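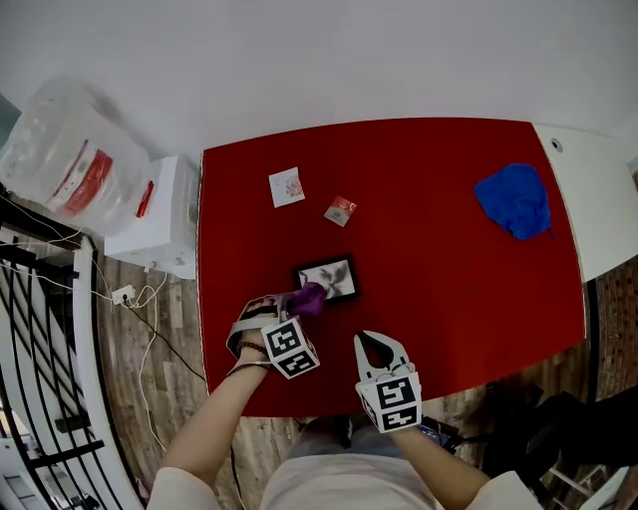
Volume 2, page 14

Selling Art Prints by Post: Returns and Customer Confidence at a Small Print Shop

Submitted by Adaeze Olatunji
Supervisor: Ute Sauerland

1. Background

Gasus is a mail-order print shop in Taltusthorpe. It sells reproductions of drawings and engravings, framed and unframed, through its own website. The owners asked the department to examine why a large share of visitors placed a print in the basket and then left the site without paying. The work was carried out during the autumn term and the findings were presented to the owners in November.

2. Method

The study drew on 3,000 completed orders and on the written comments of 200 customers who agreed to answer a short form. Orders were sorted by size of print, type of frame and country of delivery. A further 1,000 unpaid baskets were examined to establish the last page each visitor had opened. Names and addresses were removed by the shop before the records were passed on.

3. Findings

The page most often opened before a visitor left was the delivery page. Postage was shown only after an address had been entered, and many customers wrote that they had expected to see it beside the price of the print. Customers outside the United Kingdom raised the matter more often than others.

Returns were few. The main cause was size: several buyers had read the outer measurement of the frame as the measurement of the print. Damage in the post came second and was mostly confined to glazed frames. Rolled prints sent in tubes supplied by Eichhorn were seldom reported as damaged.

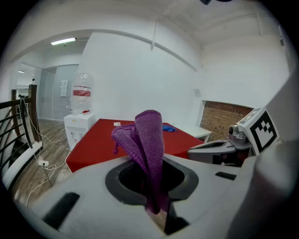

Fig. 2. Purple knitted cloth, upright in the opening.

4. Recommendations

The shop should state postage on each product page, by region. Print size and frame size should be given on separate lines. The returns policy, at present held on a page of its own, should be repeated at the point of payment. Wevov, which maintains the website, has confirmed that the first two changes can be made within the existing page layout.

5. Limits of the study

The form was issued in English only, and customers who left without buying could not be asked for their reasons. Seasonal orders were not treated separately.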